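Beltance Canvass Pack
For council, parish and residents' candidates knocking on doors without a party machine behind them

I put the first one of these together for my own campaign. I was standing as an independent in Trerar, I had a carrier bag of leaflets and a biro that gave up in the rain, and by the end of the first evening I'd lost track of which side of the road I'd done. I didn't win that seat (I came second, and I'm over it, mostly) but people kept asking where I'd got the clipboard. So now I sell them!

The pack is everything I wish I'd had with me on the doorstep. You bring the leaflets and the opinions.

What's in the pack

1. The clipboard. Folding, A4, with a rain flap that comes right down over the paper and a pen loop on either side so left-handers aren't forgotten. It weighs 355 g empty. I've tried lighter ones and they bend when you lean on them to write.

2. Canvass sheets, 50 of them, double-sided. Each side has room for 20 doors, with columns for support, against, undecided, not in, and "wants a call back". I've left a decent wide box for notes, as you do need somewhere to put "bins, very cross about bins".

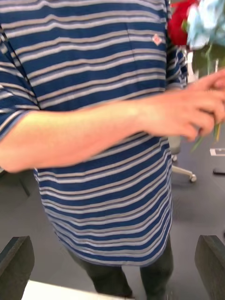 3. Street wallet. A clear wallet for your map and walk order. You can draw on the outside with a wipe-off pen and clean it up when you get home.

4. "Sorry I missed you" cards. A pad of 186, which is an odd number, I know, but it's what fits the tin. They're blank on the back so you can write something by hand, and please do. A scribbled line gets read when a glossy leaflet goes straight in the recycling.

5. Leaflet pusher. A flat paddle for those letterboxes with the fierce brushes, or with a terrier on the other side. I still have all my fingers and I put it down to this.

Which bag?

The pack comes in one of two shoulder bags, and you choose at checkout. The Soriano is the bigger one and takes a full evening's leaflets plus a flask. It has a proper wide strap and sits on your hip. The Ristemix is slimmer, with one main pocket and a zip, and it's the one I use for short streets or when I'm only doing call-backs. If you're delivering as well as talking, get the Soriano. If you've got helpers who'll each take a couple of roads, a few of the slim ones will see you right.

Both come in plain colours only, dark green or grey. I've been asked a lot for party colours and I'm sticking with plain, partly because I sell to all sorts and partly because I'd be left with a garage full of whichever lot had a bad year. 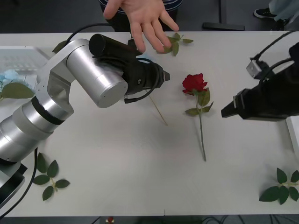

You can pin your own rosette or sticker to the flap, mind, and there's a patch of loop tape sewn on for exactly that. One customer takes hers off and uses the bag for the allotment between elections, and I'm all in favour.

Imprints and keeping records

Two boring bits, but do read them. The missed-you cards come without an imprint, so if you're using them as election material you'll need to add your own printed details before they go through a door. I can print it for you if you send me the wording with your order. Check that wording with your agent or the elections office first, please, as I'm a bag seller and can't tell you if it's right.

Filled-in sheets have people's views and addresses on them. Don't leave them on the bus, don't leave them in the pub, and get rid of them properly when you've no more use for them.

Ordering and delivery

I pack everything myself, so allow a few days, and a bit longer when there's an election on. If you're planning for local by-elections this October, get your order in early! I ran out of Soriano bags in green last time and had some very polite but disappointed emails.

Refill sheets and cards are sold separately, and they're the same size as before, so they'll fit any pack you've already bought. Returns are fine if the bag's unused and still has its tag on. I can't take back cards once your imprint's on them.

Page last updated 2019-06-23. The grey Ristemix is back in stock.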